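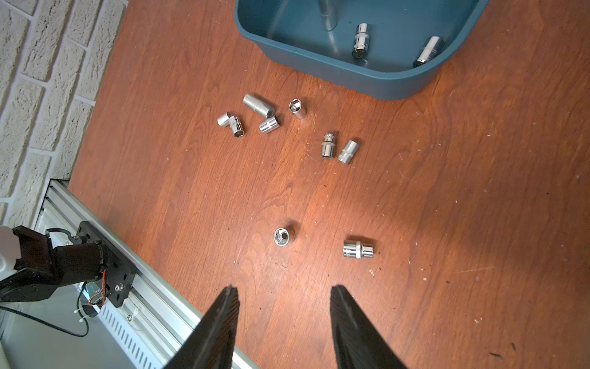
Can a robot learn to tidy up by copying?

You may have seen videos of robots doing chores. They fold towels and pour drinks, and the music is always very cheerful. What the videos don't usually tell you is how many tries it took, or what happened when somebody moved the cup.

So let's look at a much duller job: picking up sockets and putting them in a bin. Sockets are the metal ends that fit on a socket wrench, for turning nuts and bolts. They come in different sizes, some long and some stubby, and the chrome ones are very shiny. You could clear a table of them while thinking about your tea. For a robot it's a hard job, and a team at the Gandale workshop has been using it to test a way of teaching called imitation learning.

How do you teach by copying?

Imitation just means copying. A person steers the robot arm through the job, over and over. Each go is called a demonstration. While the person steers, a small camera near the robot's fingers records what it sees, and the computer stores how the arm moved at each moment.

Then a computer program looks for patterns. When the camera saw something like this, the arm moved like that. After a lot of practice on the recordings, the program gets to steer the arm by itself.

The Gandale team called their program Utitz. They recorded 1,121 demonstrations. That is a lot of sockets, and a lot of patience from whoever was steering.

Did it work?

The team gave Utitz 500 tries. In each one it had to pick up a single socket and drop it in the bin. It managed 622 — no, hang on, that can't be right, can it? You can't get 622 out of 500. The 622 comes from a different test with more tries in it, and people passing the story along have muddled the two. Always check which numbers belong together.

In the test with 500 tries, Utitz got almost 200 wrong. The team's report says "the robot can sort a toolbox". I'd say it can sometimes put a socket in a bin. Sorting would mean putting the big ones here and the small ones there, and it was never asked to do that.

Why are sockets so tricky?

Think about how you'd pick one up. If it's standing on its end, you pinch it round the sides. If it's lying down, you have to turn your hand to match. Push a round one by accident and it may roll away. A robot with two stiff fingers has the same problems, and it can't feel much.

Shiny metal makes it worse. Chrome reflects the lamp, the table and sometimes the robot's own fingers, so the same socket can look quite different from one side to the other. And when two are touching, where does one end and the other begin?

Has it learned, or has it just remembered?

This is the question I'd want answered. Imagine you learn your spelling list by heart and get full marks. Does that mean you can spell? You'd find out by trying words that weren't on the list.

Another group, Brurnier, tried the same program with a different table and a bin of another colour. It did a good deal worse. That doesn't make the method useless, but it does suggest that some of what Utitz had learned was about one particular table.

Three things to ask about any robot story

How many times did they try it?
Did they change anything between the practice and the test?
Did a person step in to help?

Try it yourself

Put a few pen lids on a table. Hold two rulers in one hand like tongs, shut one eye and move the lids into a bowl. Do it ten times and write down every miss, including the ones that were the ruler's fault.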